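Recording two-arm demonstrations on the peg and gear board

This page covers recording demonstrations on the assembly board with both arms fitted with jointed hands. It assumes the arms are already calibrated and the operator has done the Cernemis induction.

1. Prepare the table

Hang the black curtain so that it fills the view behind the table. Lay the white board with its long side running away from the robot, near edge towards the base. Keep paper, tools and spare parts off the board. Arm cables may rest on the table but must not cross the board.

Check the head view before the first take. The whole row of slots at the lower right should be visible, as should the two long cylinders beside it. If a forearm hides them in the rest pose, raise the elbow and save the new pose under the session name. 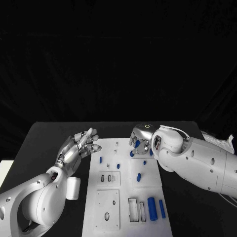
Start positions of the loose pegs should vary between takes. Move them by hand within the upper half of the board, and leave some upright and some on their side. Gitau Tanui's first set for Nekard used one layout throughout, and the trained policy reached for the old positions whenever a peg was moved.

2. Set the idle hand

Only one hand works at a time in this task. Park the other one open above the board, clear of every part, and hold it there. Small drifts in the idle hand are learned along with everything else.

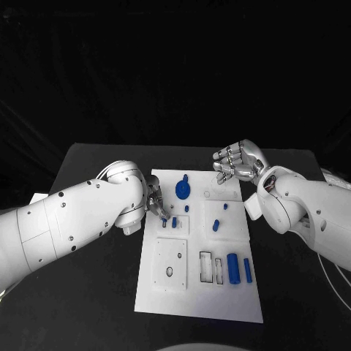 3. Record the small pegs

Approach from above, close thumb and fingertips on the peg, and lift it just clear of the surface before moving sideways. Do not slide pegs across the board. Pause briefly over the target and then lower. If the peg slips, carry on and regrasp, and tag the take "recovery". Recoveries are useful up to a point; keep them under 90 in a full set.

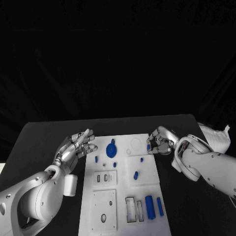
4. Record the gear

The gear needs a wider grasp than the pegs. Bring the fingers round its sides and support it with the thumb before lifting. Keep the wrist angle steady during the lift, as a fast rotation blurs the teeth in the head view.
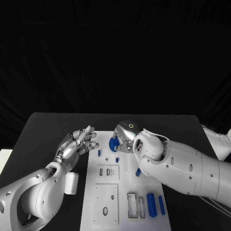 Stop the recording after the hand has opened and moved away. Takes that end on contact get trimmed badly by the Matei script, and the release is lost.

5. Review and label

Play each take at double speed. Discard it if the head stream and joint log differ by more than 3 frames. Label the part, the hand used and the outcome. Beatrice Obura's February set came to 342 accepted takes after review.

Related pages
Matei trimming script: options
Calibrating jointed hands
Naming sessions and saved poses
Brerkel log format, version 2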